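チケット:応募シリアルコードが「使用済み」と表示される/抽選ページが途中で止まる
キャンペーン名:Wemdale サマープレゼント
起票者:Firouzeh Nouri(Boltance 販促企画)
担当:Esmaeil Bahrami(Trellimine 運用サポート)
優先度:高
状態:解決済み

起票内容(Firouzeh Nouri)

2018年6月20日の朝10時に応募受付を開始した夏のプレゼントキャンペーンについて、お客様相談窓口に問い合わせが続いています。内容は次の2種類です。

(1)ボトルのラベル裏のコードを初めて入力したのに「このコードはすでに使用されています」と表示される。
(2)コードは通るが、その後の抽選ページで読み込み中の表示のまま進まない。

昼の時点で窓口に届いたのは51件、そのうち(2)は13件です。残りはすべて(1)でした。対象商品はWemdaleのレモンとピーチ、どちらでも出ています。購入店舗に偏りはなさそうです。

店頭ポスターとラジオの告知は今日から全国で始まっているので、受付を止めるかどうかを夕方までに決めたいです。確認をお願いします。

コメント1(Esmaeil Bahrami)

受け付けました。調査のため、次の情報をいただけますか。

・(1)のお客様が入力したコードを数件。ラベルの写真があればそれも。
・(2)のお客様の端末の機種とブラウザ。
・それぞれの応募時刻。分単位でわかるもの。

なお、応募サイト自体は動いています。サーバーの負荷は開始直後に一度上がりましたが、10時20分には落ち着いています。

コメント2(Firouzeh Nouri)

コードは別ファイルで送りました。ラベル写真は4枚あります。時刻は窓口の受電記録しかないため、実際の応募より少し遅いはずです。

端末について聞けたのは数名だけで、全員スマートフォンの標準ブラウザとのことです。パソコンからという方はまだいません。

コメント3(Esmaeil Bahrami)

(1)について途中経過です。

送っていただいたコードを応募データベースで検索しました。どのコードも、今日の10時台から11時台に「使用済み」へ変わっています。同じコードに対する要求がごく短い間隔で2回届いていて、1回目で応募が成立し、2回目が使用済みとして拒否されていました。お客様の画面に出ているのは2回目の結果です。

つまり応募そのものは受け付けられています。別の人に先に使われたわけではありません。

なぜ2回送信されるのかを調べています。送信ボタンの二度押しは公開前の試験で確認済みで、押した後はボタンが無効になる作りです。試験環境では再現していません。

コメント4(Védís Mikkelsen/Dehghan クリエイティブ)

ページ制作を担当しているDehghanのMikkelsenです。横から失礼します。

昨夜、公開前の最終差し替えで、応募フォームに計測用タグを1本追加しています。Boltanceの広告チームからの依頼で、ラジオ告知から来た方の応募完了数を取るためのものです。試験環境にはこのタグが入っていません。再現しない理由はそこかもしれません。

タグの設定を見たところ、送信イベントを受け取ったあと、元の送信処理をもう一度呼ぶ指定になっていました。本来は「通知のみ」で使うものです。

コメント5(Esmaeil Bahrami)

ありがとうございます。試験環境に同じタグを入れて確認しました。

手順
1 タグを追加した応募フォームを開く
2 未使用のテストコードを入力する
3 送信ボタンを1回だけ押す

結果
送信が2回発生。画面は「すでに使用されています」。データベースには応募が1件登録。

タグを外して同じ手順を行うと、送信は1回で、抽選ページへ正常に進みました。テストコードを替えて3回ずつ試し、3回とも同じ結果です。

気になるのは、タグが入っていても正常に進むお客様がいる点です。1回目の応答が先に画面に届いた場合はそのまま抽選ページへ移るようで、回線の状態で結果が分かれると見ています。

コメント6(Firouzeh Nouri)

広告チームのAbbas Najafiに確認しました。タグは外して構わないそうです。ラジオ経由の計測は、告知で読み上げている専用アドレスのアクセス数で代用します。

受付は止めない方向で話をしています。

コメント7(Esmaeil Bahrami)

14時35分、本番のフォームからタグを外しました。以後、二重送信の記録はありません。

(2)の調査に移ります。抽選ページは背景画像、演出の動画、結果表示の3つを順に読み込みます。止まっている方の記録を見ると、背景画像の取得で時間切れになっていました。差し替え前の仮画像を参照したままになっていないか、Dehghan側で確認をお願いします。

コメント8(Védís Mikkelsen)

確認しました。抽選ページの背景に、昨夜の時点で正しい画像が入っていませんでした。制作用サーバーの共有フォルダを直接参照していて、外部からの同時接続が多いと応答しなくなります。

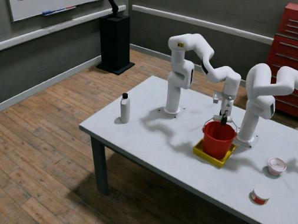 白いロボットアームとテーブルのCG、床は茶色の板張り。

正しい背景はWemdaleのボトルと海辺のイラストです。配信サーバーには昨日のうちに上がっているので、ページ側の参照先を書き換えれば直ります。修正版は15時半までに送ります。

コメント9(Esmaeil Bahrami)

修正版を受け取り、15時50分に本番へ反映しました。あわせて、背景画像が取得できなくても結果表示まで進むように、読み込みの待ち時間に上限を設けました。

確認結果
・スマートフォン標準ブラウザ2種:正常
・パソコンのブラウザ3種:正常
・背景画像を意図的に遮断した状態:背景は無地になるが、結果は表示される

抽選の当落は、コードを受け付けた時点でサーバー側で決まっています。抽選ページが止まった方の結果も保存済みで、失われたものはありません。

コメント10(Forough Tabrizi/Boltance お客様相談窓口)

窓口のTabriziです。お客様への案内について教えてください。

「使用済み」と出た方に、応募は完了しているとお伝えしてよいでしょうか。また、その方は自分の抽選結果をまだ見ていません。どうやって見ていただけばよいですか。1等のスピーカーと2等のライブ招待は後日メールで連絡がいきますが、3等のクーポンは画面にしか出ないと理解しています。

コメント11(Esmaeil Bahrami)

応募完了とお伝えいただいて問題ありません。

結果は、応募時のメールアドレスとコードを入れると再表示できるようにします。既存の管理機能を流用できるので、今日中に用意します。3等のクーポンもこの画面から受け取れます。

タグが入っていた時間帯に「使用済み」の応答を返したコードは、重複を除いて500件ありました。窓口に連絡のない方にも、登録アドレスあてに再表示ページの案内を送ることを提案します。

コメント12(Firouzeh Nouri)

提案のとおりお願いします。文面はこちらで作りました。

「Wemdale サマープレゼントにご応募いただきありがとうございます。本日10時から14時35分までの間に、ご応募が完了しているにもかかわらず『使用済み』と表示される不具合がございました。お客様のご応募は正常に受け付けております。抽選結果は下記のページよりご確認ください。ご迷惑をおかけしましたことをお詫び申し上げます。」

3等のクーポンは予備を1000枚分確保してあるので、不足の心配はありません。クーポンの有効期限は7月末のまま変更しません。

コメント13(Esmaeil Bahrami)

再表示ページを18時に公開し、案内メールの送信も終わりました。宛先不明で戻ってきたものが数件あるので、一覧を窓口へ渡します。

コメント14(Forough Tabrizi)

一覧を受け取りました。電話で連絡のついた方には順次案内しています。18時以降、同じ内容の新しい問い合わせは入っていません。

コードの「0」と「O」の読み間違いによるエラーが別に数件ありますが、こちらは通常の案内で対応できています。

対応まとめ(Esmaeil Bahrami)

原因1:計測用タグの設定誤りによる応募の二重送信
対処:タグを削除。対象の応募者へ結果再表示ページを案内

原因2:抽選ページの背景画像が制作用サーバーの共有フォルダを参照していた
対処:配信サーバーの正しい画像に変更。読み込み待ちに上限を設定

再発防止
・公開前日の17時以降にページを変更する場合は、試験環境にも同じ変更を入れてから本番へ反映する
・タグの追加はDehghanとTrellimineの両方で設定値を確認する
・公開前の点検項目に「外部参照先の一覧確認」を追加する

第2弾(7月開始予定)のフォームは今回の修正版をもとに作成します。点検項目の改訂版は別チケットで共有します。

本チケットはクローズします。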